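Avora Homewares – part-time helper for sample room (Tusley)

Posted 9/27/19

Avora is a small seller of storage goods for the home and for small offices: racks, shelf units, baskets, drawer boxes. We are looking for one person to help us in our sample room in Tusley, two mornings each week. The job is suitable for a student, for a retired person, or for somebody who wants to return to work slowly. You do not need experience in a shop or in a warehouse.

What you will do

The sample room is the place where we keep the articles before they go into our catalog. In August we received many new samples, and since then the room is not in the order we wish. Your main work will be to unpack the samples, wipe them, put the label on them and bring them to the correct shelf. You will also build the small racks with a screwdriver and a wrench, and take them apart again when a buyer has finished with them.

Baskets of the same size are stored one inside the other. Please check each one for cracks in the corners before you stack it. Light scratches on the inside are not a problem for us, but they must be written in the sample book.

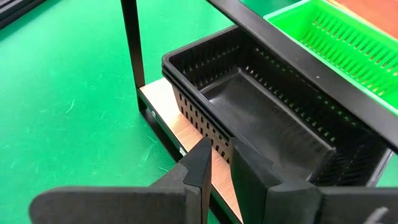
Slotted baskets, nested on the wooden shelf of a black rack.

When a rack is built on a table, we put it on a mat so the feet do not mark the surface. The mats collect lint very fast and have to be cleaned at the end of the morning. It is a simple task, but we ask you to do it every time.

What we ask from you

You can lift boxes up to 50 pounds, alone or with the hand truck. You can read a packing list in English and write short notes which other people can understand. You like it when things stand straight on the shelf. Good eyesight is useful, as the part numbers on some labels are printed quite small.

What we offer

Payment by the hour, every 2 weeks. The first 2 mornings are for training and are also paid. Coffee and tea are free, and there is parking behind the building. After the trial period you can buy old samples at a reduced price – many of our people have furnished their garage in this way.

How to apply

Please write a short letter, one page is enough, and tell us which mornings are possible for you. Leave it at the front desk of the Sugden building, or send it by mail to Avora Homewares, Sample Room, Sugden Building, Tusley. If you have worked before with the Kaltix stock program, please mention it. If not, we will show you how it works.

We answer all letters, also when the answer is no.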